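Chapitre 4
Ouvrir, prendre, poser : la première tâche complète

Dans ce chapitre, vous apprendrez :
à découper une tâche ménagère en étapes que le robot peut exécuter ;
à choisir un point de départ et à le noter ;
à remplir une fiche d'essai ;
à comparer deux séries d'essais faites par deux équipes différentes.

Mots du chapitre : pince, poignée, trajectoire, point d'approche, essai, reprise.

Dans les trois premiers chapitres, vous avez déplacé le bras sans rien toucher. Vous savez lire les angles des articulations et vous savez arrêter le mouvement. Maintenant le bras va rencontrer des objets, et avec les objets arrivent les difficultés. Un meuble ne bouge pas quand il le faudrait, ou bien il bouge quand on ne le veut pas. Un tiroir peut se bloquer si la traction n'est pas droite.

Le travail de ce chapitre vient du club de robotique de Trullmont, où Akinyi Mfinanga a conduit pendant deux ans le projet Hellidura. Les élèves du club devaient préparer une démonstration pour la rencontre de juillet : ouvrir un tiroir, y ranger un objet posé sur le meuble, refermer. La tâche semble petite. Pour un enfant de trois ans elle est déjà facile, mais les élèves ont eu besoin de tout un semestre pour l'obtenir avec régularité.

Au début, l'équipe avait écrit un seul programme très long. Quand le bras manquait la poignée, tout le reste se déroulait quand même dans le vide, et il fallait tout recommencer. Nadja Sutter, qui était alors élève de deuxième année, a proposé de couper le programme en morceaux et de mettre un contrôle à la fin de chacun. C'est cette méthode que nous suivons ici.

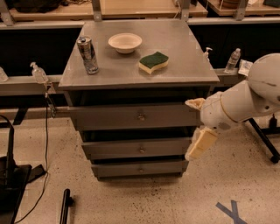
Fig. 4.1 – Le meuble à trois tiroirs et la pince à deux doigts. Photo : club de robotique de Trullmont, projet Hellidura.

Regardez la figure 4.1 avant de lire la suite. Chaque tiroir possède un petit bouton rond au milieu de sa façade, et celui du milieu est légèrement sorti. Un bouton de cette forme demande que les deux doigts se ferment de part et d'autre, avec une ouverture bien réglée. Sur le dessus du meuble se trouvent un bol et une éponge, qui ne se saisissent pas du tout de la même manière : l'éponge se comprime, le bol se prend par le bord.

4.1 Les étapes de la tâche

Nous appelons étape une partie du mouvement qui commence et finit dans une position connue. Pour le rangement de l'éponge, le club a retenu les étapes suivantes :

Étape A : aller au point d'approche devant le bouton.
Étape B : fermer la pince et tirer.
Étape C : lâcher le bouton et reculer.
Étape D : saisir l'éponge et la déposer dans le tiroir.
Étape E : pousser la façade jusqu'à la fermeture.

À la fin de chaque étape, un élève dit à voix haute « oui » ou « non ». Si la réponse est « non », on revient au point d'approche de la même étape : c'est la reprise. On ne corrige jamais un objet avec la main pendant que le bras est sous tension.

4.2 La fiche d'essai

Une série compte 40 essais. Le club en a fait deux, l'une avec l'éponge, l'autre avec le bol, et les fiches ont été conservées dans le cahier Csonka, du nom de la salle où l'équipe travaillait. Sur chaque fiche on écrit le numéro de l'essai, l'objet, le tiroir choisi, l'étape où une reprise a été nécessaire et une remarque courte. La remarque « raté » ne suffit pas. Écrivez plutôt « le doigt supérieur a glissé sur le bouton » – une autre équipe pourra alors comprendre et utiliser votre résultat.

Activité préparatoire (par groupes de 2)

Choisissez un meuble à tiroir dans votre salle. Ouvrez-le lentement avec deux doigts seulement, puis notez par écrit chaque changement de direction de votre main. Échangez votre texte avec le groupe voisin, qui doit refaire le geste en suivant uniquement vos phrases. Gardez le texte corrigé, il servira dans la section 4.3 pour programmer le point d'approche.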